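Ticket 5963: EPUB download stops early
Opened by: Noémie Hervieu
Product: Pledis Reader, desktop

The Ríos art history reprint stops at 59 percent when I download it as EPUB. The PDF of the same title comes through fine. I have tried 2 browsers with the same result. 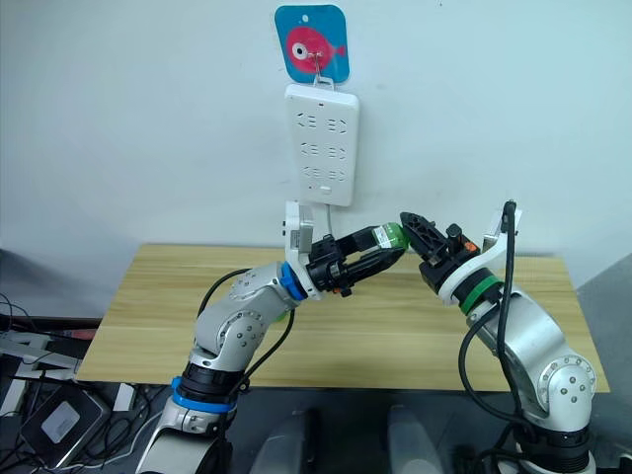
Reply from Edith Ñahui, 5 March 2021
Please sign out, clear the download folder and try again. If it stops, send us the error code.

Noémie Hervieu
Did that. It got to 63 percent and gave error 2. The partial file won't open in Pledis.

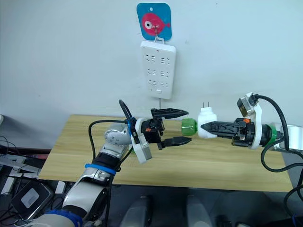
I also tried the DOC version. It opens, but the plates at the back are missing and the index has no page numbers. 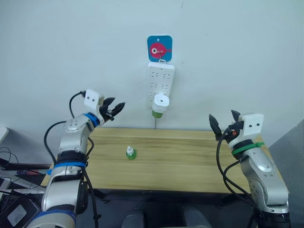
Page 2

Reply from Alcides Sotelo
The EPUB on our server was damaged. I have replaced it, and the DOC file too. Please delete the old copies before downloading.

Noémie Hervieu
Both files open now. Please close.

Status: Closed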